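An Afternoon of Folding at Nekgate

Visitors to the Nekgate open day in July were asked to leave their shoes at the door. The demonstration area on the upper floor is furnished as a bedroom, with a curtain, a made bed and a supply of ordinary clothing, and the staff prefer that it be treated as one.

The open day is the sixth that Nekgate has held for members of the public, and the first devoted entirely to household work. Previous editions dealt with parcels and with warehouse shelving. Attendance this year was 33, divided into small parties so that every visitor could stand near the bed and, if they wished, take a turn with the equipment.

The programme on show is called Greltora. Its purpose is to teach robots to handle garments, and its method begins with people. An operator holds a two-fingered gripper in the hand and carries out a household task at a normal pace, while a camera mounted on the tool records the work from the position a robot's wrist would occupy. The recordings are later used to train a mechanical arm fitted with the same fingers.

"We wished visitors to see the part of robotics that takes place before there is a robot in the room," said Hala Sleiman, who directs the programme. "A great deal of it is laundry."

The afternoon's principal task was a knitted sweater, to be folded on the bed and set in order. Knitwear was chosen for its difficulty. It stretches when lifted, its layers cling to one another, and a fold that appears secure may open again when the fingers withdraw. 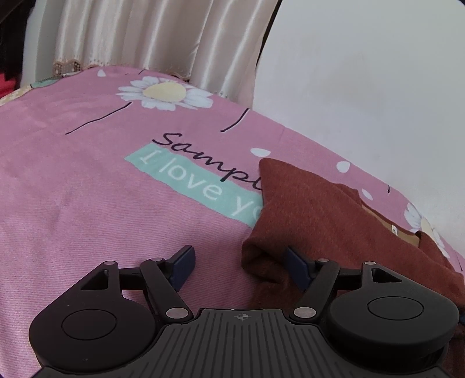
The Greltora hand-held gripper at a folded sweater during the bedroom demonstration.

Réjean Vachon, the senior operator, conducted the first session and spoke as he worked. He drew attention to the angle of approach, which new operators tend to make too steep, and to the habit of closing the fingers before they have properly met the cloth. Operators at Nekgate complete 28 hours of supervised practice before any of their recordings are accepted. Mr. Vachon observed that people who have worked in hotels generally require less.

Questions from the floor were numerous. One visitor asked why the bedding was patterned, when a plain sheet would surely be simpler for a machine to interpret. Randa Haddad, who is responsible for the recorded material, replied that homes are seldom plain. A system trained on bare grey surfaces may treat a printed flower or a line of lettering as an object to be picked up, and the colour and pattern of the bedding are therefore changed at regular intervals. The same policy applies to curtains and cushions.
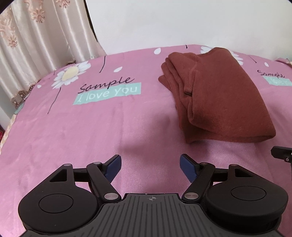 Ms. Haddad also addressed the matter of failed attempts. Garments that slip or folds that collapse are retained and labelled, provided the operator goes on to correct them. Recordings in which the operator simply begins again are set aside. She acknowledged that the distinction is sometimes a matter of judgement, and that two reviewers are assigned to each session for that reason.

Visitors were then invited to try the tool. It proved heavier in the hand than most had expected, and several participants found that they had been holding their breath. Shuk-fan Kao, a retired dressmaker, folded a sleeve neatly on her third attempt and was asked by the staff to repeat it.

The next open day will be devoted to kitchen work. Registration is handled at the Nekgate front desk, and places are limited.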